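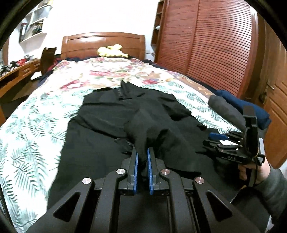
From: Pei-shan Au
To: Sonside home list
Date: 14 Sep 2023
Subject: Re: folding black clothes on the bed
2 min read

Home | Archive | Threads | Search | Log in

Print this message | E-mail this message

Pei-shan Tsang wrote:
> I have been folding on the bed for years and my dark shirts still
> come out with a crease down the front. I start at the sleeves. Is
> it the surface? The quilt is soft and everything sinks into it. I
> could clear the dining table but then I have to carry it all back.
> Also, do you fold the collar in or leave it out?

I fold on the bed too and I don't think you need to move to the table. A quilt is fine if you pull it flat first. Ours is the floral one with the palm leaves, and the cream parts make it easy to see the edge of anything black. On the navy blanket I used to lose the hem completely.

Lay the garment out with the collar toward the headboard and the hem toward you. Spread it all the way before you fold anything. Black cotton hides its wrinkles when you look straight down, so I run my palm from the collar to the hem and feel for them. If there is a ridge in the middle, lift it by the fold, let the cloth drop, and smooth outward to the sides. Pushing it down flat is how you get the crease you are describing.

Then the sleeves. I do them second, after the body is smooth. Fold one side in to the middle, lay the sleeve back down along it, and do the same on the other side. Bring the hem up in two turns for a shirt, three for a dress.

Collar out. If you fold it in, it takes a bend that needs an iron.

I keep finished things on the far side of the bed, away from the desk, folded pieces toward the edge and rolled ones next to them. Rolling works for knits and gym clothes. I would not roll anything with a collar. The desk is no use to me for this, it has never been clear since we moved in, and the front edge is curved so piles slide off.

On storage, the Otport drawer insert that Su mentioned in May did not fit our dresser. The inside of the drawer is 899 mm wide and two of the 300 mm sections leave a gap where shirts fall over. I went back to standing them up behind a Sisar box, and that has held so far.

If the crease is still there after all this, check whether it is coming from the drying rack. A thick bar will leave a line straight across the chest and no folding gets it out. I hang dark shirts by the hem now.

Does anyone fold long dresses some other way? Mine end up too thick for the drawer.

Pei-shan Au

Previous message | Next message | Reply to list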